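Gripper drifting off the basket after finger swap
Forum: Cell setup and maintenance
Started by tarp_and_ladder

tarp_and_ladder
October 21, 2020
We run a Triko arm picking cloth out of a laundry basket. I changed both finger assemblies last week and now it closes too far to one side and catches the rim. Firmware is untouched. Program 1122 is the same one we used in February and it was fine then. Where would you start?

pbondarchuk
Redo the tool centre point. New fingers never sit exactly where the old ones did. Mine was out by 3 mm after the same job.

Koval_Dave
Disagree. Check the bolts first. If a bracket is loose you'll calibrate to a loose bracket and be back here tomorrow. Torque them in pairs, cycle the gripper 12 times with nothing in it, torque again.

pbondarchuk
Fair enough on the order, but he still has to redo the centre point.

tarp_and_ladder
Bolts done. One on the left was nearly a quarter turn out. Better now, but it still favours one side.

otar_nightshift
Is the basket where the program thinks it is? We had 46 faults logged in one month at the Otar site and most of them were the basket getting kicked.

tarp_and_ladder
There's tape on the floor. I put the basket back by eye after cleaning, so that could be part of it. I parked the arm over it and saved the wrist view.

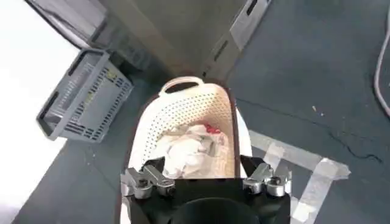 I'm going to lay fresh tape before I touch anything else, as the old stuff is tearing. Then the centre point tonight.

Koval_Dave
Tape is a poor locator. Screw a couple of stops to the floor and be done with it.

otar_nightshift
Not if he has to mop under it. We tried stops and they got hit by the trolley. Tape is fine if someone looks at it each shift.

Koval_Dave
Nobody looks at it each shift.

pbondarchuk
You can argue about that later. Jog to the rim, touch off on both sides and write the numbers on the cabinet door so the next person has them. Petro Moroz wrote up the steps in the Prakura manual thread. Use his order, the factory one skips the wrist zero.

tarp_and_ladder
Found it, thanks. Wrist zero was out as well. I'll run it through to smoko tomorrow and post the offsets.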